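Stop throwing away the boring takes

Short one, I have a build running. Been arguing about this since October and want it written down.

The argument is over what counts as a good example. Onis, our pick-up task, is trash off a bedroom floor and into the bin. Two arms, one person driving them. After the first 179 episodes somebody ran a filter and kept only the quick smooth ones. 104 left. Everyone pleased. I wasn't, and I'm still not.

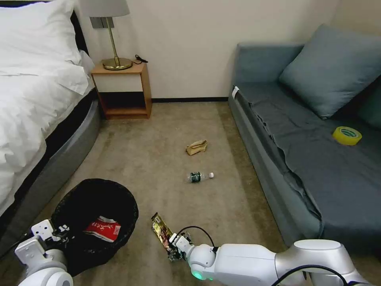 Gold wrapper in the right gripper, bottle and paper bag still on the carpet.

Look at what a filter like that likes. Fast episodes. Straight paths. Which means easy objects, in easy spots, driven by whoever has the best hands. The Crabtree people do it this way and their demo reel is lovely. But a policy trained on nothing but clean runs has never seen a bad position, so it has no idea how to get out of one. It drifts a little, then a little more, then it's somewhere no example ever went. Everybody in this field knows this. We cut the slow ones anyway becuase the loss curve looks nicer.

Wrappers are my favorite case. Thin, shiny, no obvious place to hold. A driver will hover, change the angle, go again. To the filter that's wasted time. To me it's the lesson.
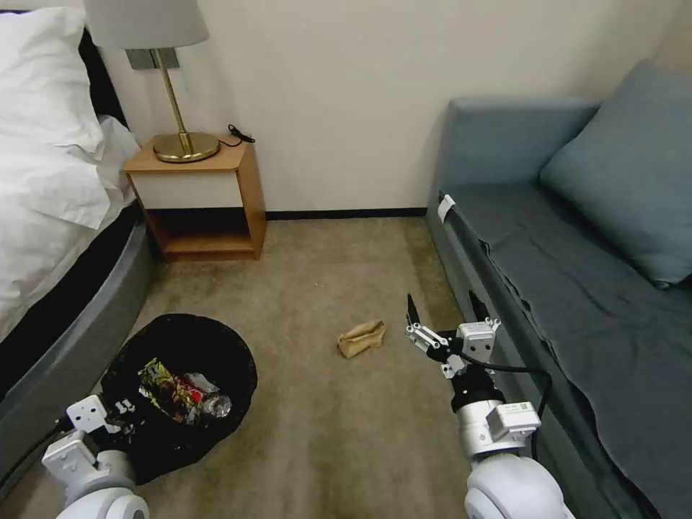
Bottle and a wrapper in the bin, paper bag on the floor, right gripper open.

Second complaint: order. The Hernwood guidelines want a fixed pickup order, same every time. Easier to label, sure. Also teaches the thing a list instead of a floor. Swap two items and see how it does. Let drivers choose. Let them choose badly sometimes. I'd take 25 episodes where people picked their own order over a hundred by the script, and yes that's a gut number, fight me.

Fair point from the other side: bad data is real. A driver half asleep at 4 pm makes junk and I dont want it either. Dropped frames, a wrong label, an arm nobody was steering, bin all of it. But slow isn't junk. A second try isn't junk.
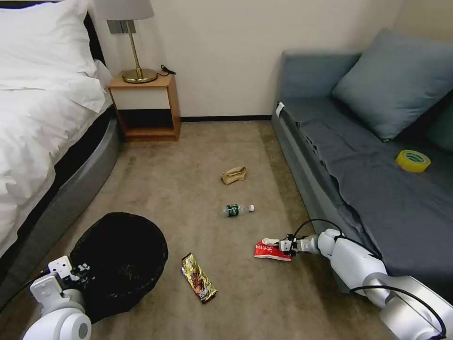 What I'd do instead

Keep everything that isn't broken. Tag the retries, don't delete them. Of the takes we cut, I pulled 38 and watched them start to finish, and I'd put most back in tomorrow. Weight them down if you're nervous.

And stop paying by the episode. Pay by the hour. Dadholm moved to hourly and their drivers quit rushing the awkward stuff. Ours still rush, and I would too.

Build's done. More later, maybe on the labels.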